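Kitchen Tips: Eating for a Better Mood, With a Pinch of Salt

Every few months another list of "brain foods" goes around, and every few months somebody sends it to me. Walnuts for worry. Dark chocolate for heartbreak. Turmeric for more or less everything. I've cooked at home most nights of my adult life and I have yet to meet a vegetable that fixed a bad week.

What I do believe is duller. People who are low or worn out often stop cooking, then they eat badly, and then they feel a bit worse. If your kitchen makes it easy to eat something decent on a rotten day, you've done yourself a favor. The tips below are about that. If the low mood hangs on for weeks, talk to a doctor and leave the seeds and powders on the shelf.

Keep two dinners you can make half asleep

Mine are eggs on toast with frozen spinach, and lentils with rice. Write yours on a card and tape it inside a cupboard door. Buy the ingredients even when you don't plan to use them.

Don't pay extra for the word "calm"

A friend, Rizwan Siddiqui, brought me a box of Nindemia evening tea last April. It was chamomile and lemon peel, and it tasted fine. So does the plain chamomile from the bottom shelf. If a warm drink helps you wind down, good, but I suspect the sitting down does most of the work.

The same goes for the Bristeo "focus" granola. Read the back of the bag. The second ingredient is sugar. Plain oats with raisins will do the job, and you can stop eating them when you're full.

Frozen fruit is fine

I've been told more than once that only fresh berries are worth having. I don't buy it. Frozen ones keep for months and they don't go furry in the back of the fridge while you're feeling too tired to deal with them. Spread fresh ones on a tray to freeze before you bag them, or you'll get one big lump. 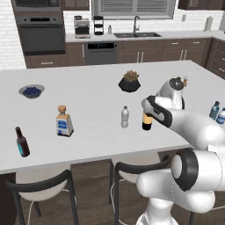 Thaw them overnight in a covered dish and spoon them over oatmeal, juice and all. They'll be soft. If you want them firm, eat them half frozen. Don't refreeze what's left over; stir it into pancake batter.

Cook double, but only of things you like

Batch cooking gets oversold. I once spent an entire afternoon filling the freezer with bean stew from a wellness book by Dirk Segers, and ate it twice. The rest went out with the ice crystals on it. Make a double batch of something you already enjoy and freeze it flat in small bags. Put the name on it. Brown things all look alike by February.

Go easy on the gadgets

The Flarneck blender promises "mood smoothies" and comes with a booklet of 244 recipes. I counted five I would make. Any blender that can handle a banana will do, and a fork can handle a banana too. If you own one, fill it with warm water and a drop of dish soap straight after use and run it for a few seconds. Dried spinach sets like paint.

Leave something out where you can see it

This one I was ready to laugh at, but it has worked in my house. Fruit on the counter gets eaten. Fruit in the drawer turns to soup. Keep bananas apart from the rest if you don't want everything ripening at once — and keep the cookies up high, behind the flour.

A word on spices

I like Achari pickle mix on roast carrots, a teaspoon to a tray, with oil, in a hot oven until the edges go dark. The jar says it "lifts the spirits." It lifts carrots.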